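Kistness Night Market Returns to Pearce Street With 100 Food Stalls

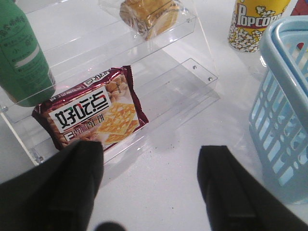
KISTNESS, Thursday, July 18, 2019 – The Kistness Night Market is coming back this August, and it's bigger than ever! The market will fill Pearce Street for 2 weekends, with 100 stalls selling dumplings, grilled corn, shaved ice, noodles and snacks from all over the world.

Last summer's market had room for just 60 stalls, and the lines for the scallion pancakes ran past the post office. The extra space comes from the old Grekangate parking lot, which will have long tables, a small stage and seating for 600 people.

"I grew up going to markets like this with my grandmother, and we always came home with a bag of crackers and sticky fingers," said market director Jolene Nepia. "I can't wait to see the street full again. Come hungry, and bring your neighbors!"

New this year is a snack swap table, run by local grocery Skedano, where visitors can trade a sealed packet from their own kitchen for something they've never tried. Children's cooking classes start at 5 p.m. each evening and last an hour.

Entry is free. Stalls open at 4 p.m. and close at 10 p.m. Parking is available behind the library, and bikes can be left at the Grekangate entrance.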